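Oiling and caring for wooden tops: notes from the Strazds workshop

Jan 10, 2022

The winter heating has been on for a couple of months now, and the same letters arrive every year. A table that was fine in November has gone dull, feels rough under the hand, or has a white ring where somebody put a mug. Most of this can be put right at home in an afternoon, and it costs very little.

Start by finding out what finish you have. Put a drop of water somewhere it won't be noticed and leave it for a few minutes. If it sits in a bead, the finish is still doing its job and the top only needs a wipe with a damp cloth. If it soaks in and leaves a dark spot, an oiled top is ready for another coat. Varnished tops are a different matter and we will come to those in the spring issue.

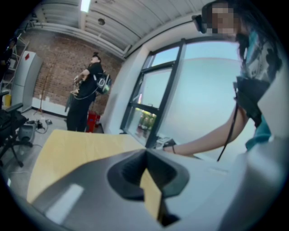 How often should an oiled table be done again?
Twice in the first year and once a year after that is enough for most homes. A table used for every meal may want a little more, and the water drop will tell you when.

Before oiling, clean the top with warm water and a small amount of plain soap, then leave it overnight to dry. Sand lightly along the grain with fine paper. Don't press hard, and don't try to chase out one mark by rubbing in a single place, as you will end up with a hollow that shows every time the light is low. Wipe off all the dust with a cloth that doesn't shed.

Pour a little oil on to the cloth and work it in. Leave it for 30 minutes, then wipe off everything that hasn't gone in. People tend to skip this part and then write to ask why the table is sticky. A second thin coat can go on the next day. Keep books and tablecloths off it for a few days if you can.

Spread used cloths out flat outdoors to dry, or put them in a tin of water with a lid. Oily cloths left in a heap can heat up and catch fire by themselves.

Loose boards and shelves should have the same number of coats on both faces. A board oiled on one side only takes up damp unevenly and may start to cup.

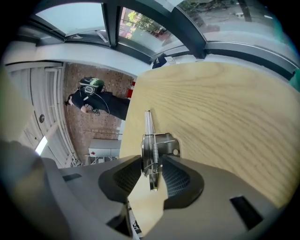 Kęstutis Petrauskas wrote in from Voltidville to say that he disagrees about the sanding. He leaves it out altogether unless the surface is rough, and says his kitchen table has had 16 years of oil and soap and nothing else. He also asks readers to check the underside, which in his experience gets forgotten for as long as the table is in the house.

The next repair evening is at the Seveo hall in Cudar. Bring small pieces only, please, as the stairs are narrow. Fine paper and cloths will be on the bench, but bring your own oil.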